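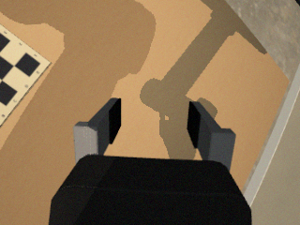
Castden's evening robotics club has spent the autumn teaching a robot arm to handle a chess set, and in October it opened the doors to anyone who fancied a go at the controls. All of it happens in simulation for now, with a sandy-coloured table, a chessboard in one corner and a two-fingered gripper hanging over the lot. The fingers have black pads on their inner faces, and the operator's job is to bring those pads in on either side of a piece and close them gently. It sounds easy. Most people knock something over on their first try and immediately ask for another!

The project is called Cornar and is led by Sowmya Nair, who teaches computing in the town and has wanted to do something like this for years. A person steers the arm from a hand controller, the software records every movement, and those recordings become the lessons the arm learns from. By the end of the open evening the club had 135 of them, of which 133 were good enough to keep. The other two were lost when the controller's battery went flat.

"What I love is that you don't need to write a line of code to teach it something," Nair said. "You show it. If you're patient and tidy with your movements, it picks up patient and tidy habits. If you rush, you get a robot that rushes."

Visitors soon found their own ways of working. Urho Kinnunen, a retired tram driver, used the arm's shadow on the tabletop to judge where he was, and had the knack of it within a few minutes. Cathal Mac Giolla preferred to come straight down from above, very slowly, with his tongue between his teeth. Both styles have gone into the training set, and Nair is keen to keep that variety, as an arm that has only ever seen one approach tends to get stuck when a piece is in an awkward spot.

The club has four controllers to share, and three more are on loan from its sister group in Plolitz until the spring. Siriporn Intarasuk, who looks after the software, has been working on a slower practice mode for younger members after several of them found the wrist movements hard to follow.

Next comes a proper opening move, played by the arm with no hand on the controller. After that the club hopes to try the same lessons on a real arm. New members are welcome, and sessions start at 7pm in the old library on Chaiyaporn Street.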